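**Prestutgate by public bus and foot ferry: notes from one trip, March 14, 2019. Thread.**

1/ Prestutgate is the middle island of the Birnach group. Most visitors see it on a day tour from the mainland. The day tour gives you under three hours ashore and spends one of them at the gift shop. You can do better on the regular ferry with an overnight bag.

2/ Getting there. The mainland port is Vendent. The ferry is passengers and bicycles only. Two sailings out per day in winter timetable, four in summer. Winter timetable runs to the end of March, and most of the confusion I've seen in forums comes from people reading the summer one.

3/ Crossing time is listed as 55 minutes. Mine took 70 against a headwind. If you have a train to catch on the way back, take the earlier boat. The next train out of Vendent is two hours behind the one the ferry is supposed to meet.

4/ Tickets are sold at the kiosk on the pier and on board. On board is cash only. The kiosk takes cards but closes for lunch, and lunch overlaps with boarding for the midday sailing. Bring cash.

5/ There is one bus on the island, route 11. It meets each ferry, goes up to the village, then continues along the south shore to Serrano and turns around. Full loop is 40 minutes. The driver will stop anywhere on the south shore road if you tell him when you get on. He will not stop on the hill.

6/ The hill: 14 switchbacks between the harbor and the village. On foot there is an old path that cuts across them. Steps at the bottom, gravel at the top. It took me half an hour with a pack. It is signed going up and not signed coming down — on the descent, look for the gap in the wall just past the water tank.

7/ Lodging. In March there are two places open, the harbor inn and a guesthouse in the village run by Shirley Whiteley. I stayed in the guesthouse. Rooms are small, heating is on a timer, breakfast is included. Book by phone. The email address on the island website bounces.

8/ If you have any choice of room, take the back. The front rooms face the road and the first bus of the morning idles below them.
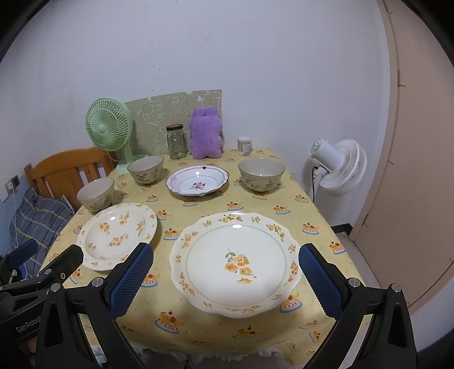
9/ Food otherwise: the village shop closes at 5 and has bread only on ferry mornings. The inn serves dinner until 8. There is nothing to buy in Serrano before April, including water. Fill up at the tap by the bus shelter in the village.

10/ Main walk. The ridge trail runs from the village to the high point of the island at 558 meters, then down to Serrano. It's 11 kilometers one way. Waymarks are yellow paint on rock. They are good as far as the summit and worn for the next stretch after it.

11/ Navigation note on that stretch. The trail forks below the summit cairn. The left branch looks like the main one because sheep use it. It ends above a cliff. Go right and keep the lighthouse ahead of you until you reach the fence.

12/ My times: village to summit 2h40, summit to Serrano 1h50, stops not included. The last bus from Serrano in winter leaves at 4:15. Work backward from that. The alternative is the road, flat but long, with no shoulder and no lights.

13/ Lighthouse at Serrano. The grounds are always open. The tower is open when Eino Sjöberg is there, and he posts his hours on the gate each Sunday night for the week. Correction before somebody asks: the hours on the island website are from a previous season. Go by the gate.

14/ It's a narrow stair and there is nowhere to leave a large pack at the top. Leave it at the bottom. The view north covers the other islands in the group if it's clear. I had haze and could make out the nearest one.

15/ Phone coverage. Good at the harbor, fair in the village, none on the ridge until the summit, none at all in Serrano. Download the map first. The 1:25,000 paper sheet is sold at the Vendent kiosk and not on the island.

16/ Weather. I had wind both days and one hour of sleet. The ridge is exposed for most of its length and the only shelter is a stone hut below the summit with no door. Gloves got more use than the rain jacket.

17/ Costs, since they changed this season and old blog posts are wrong. Ferry return, one night with breakfast, one dinner, bus day pass, map: 300 in local currency, all in. The day tour costs a little more than that and includes a sandwich.

18/ What I'd change: two nights. One night means walking the ridge on arrival day or on departure day, and both depend on a boat being on time. With two you get a full day in the middle and can pick your weather window.

19/ Didn't get to the west side. There's a track marked on the map past the old quarry, but it crosses a stream with no bridge shown and I didn't have time to check. If anyone has walked it in winter, I'd like to know whether the crossing goes.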